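Craft and Textile Room, Ruson House – monthly safety check
Checked by: Tín Đồng
Date: 2019-12-03
Room: 107, first floor

Marks: **OK** = good, **FIX** = to be repaired or changed, **WATCH** = look again next month

I checked the worktable first, with the materials which are used on it, and after this the cupboards and the floor. Pipe cleaners and towels are both on my list now, as we agreed in April.
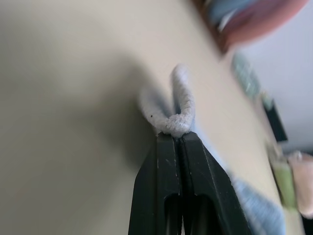
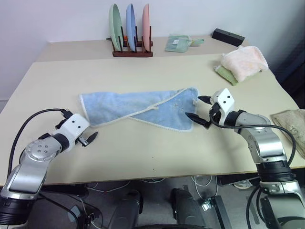 ## 1. Worktable

- [x] Top is smooth, no splinters or raised places – **OK**
- [x] Table does not rock when I lean on it with both hands – **OK**
- [ ] Corners are covered – **FIX**. One corner cover comes off when you pull it lightly. I pressed it back, but the glue is old. Please order the same kind from Quintero, the other brand was too soft.
- [x] Wiped with mild soap at the end of the day – **OK**. The sheet is signed for every day except 2.

Comment: The top is pale, and this helps very much when we search for small pieces of wire. I would not like to change it for a dark one.

## 2. Pipe cleaners and other wire materials

- [x] Cut ends are folded back before children receive them – **OK**
- [ ] Short pieces go in the closed tin – **WATCH**. I found several in the open tray together with the beads.
- [x] The fibers hold well on the wire – **OK** for the new pack. The old pack loses fibers, so I put it away.
- [x] Wire cutters are locked in the upper drawer – **OK**

Comment: When a pipe cleaner is bent sharply in a narrow loop, the wire inside becomes weak at the bend. After a few times it breaks and the end is sharp. Please do not straighten and use again a piece which was bent like this. We bought a box of 200, so there is no need to save them.

The light colors are hard to see when they fall on the table. Pass your flat hand slowly over the top before you leave.

## 3. Towels and cloths

- [x] Hanging loops are sewn firmly – **OK**. I pulled each one.
- [x] Edges and piping have no open seams – **OK**
- [ ] Care tags can be read – **FIX**. On two of the older towels the print is gone. Write the washing temperature on the tag with the laundry pen.
- [x] Folded towels are kept away from the heater – **OK**
- [ ] Towels are shaken before folding – **WATCH**

Comment: The last point is the most important for me. Small wire ends can stay in the soft fabric and you don't feel them until somebody dries the face. Shake the towel over the table, not over the carpet, and then check both sides with your hand. If it has a stitched design, look at the back of the stitches also – thin threads can catch on wire.

Fold the towel so that the loop stays outside. It is then easier to hang it up with one hand.

## 4. Electricity and light

- [x] Wall sockets closed when not in use – **OK**
- [x] Cables do not cross the walking way to the door – **OK**
- [ ] Ceiling lamp by the window – **FIX**. It blinks for some seconds after switching on. The Orken electrician was informed by phone.
- [x] Hot glue gun unplugged and cold before storing – **OK**

## 5. Floor, door and first aid

- [x] Floor swept, no wire or beads under the chairs – **OK**
- [x] Door opens fully – **OK**
- [x] Fire extinguisher in place, seal not broken – **OK**
- [ ] First aid box complete – **FIX**. Tweezers are missing, and small plasters are almost finished. The Hisaseck refill pack has both.

## To do before the next check

1. Corner cover – glue or replace
2. Tweezers and plasters
3. Mark the two towel tags
4. Ask again for the lamp if there is no answer by Orken
5. Put a label "short wire only" on the tin, with big letters

Signed: T. Đồng
Copy goes in the green folder by the door.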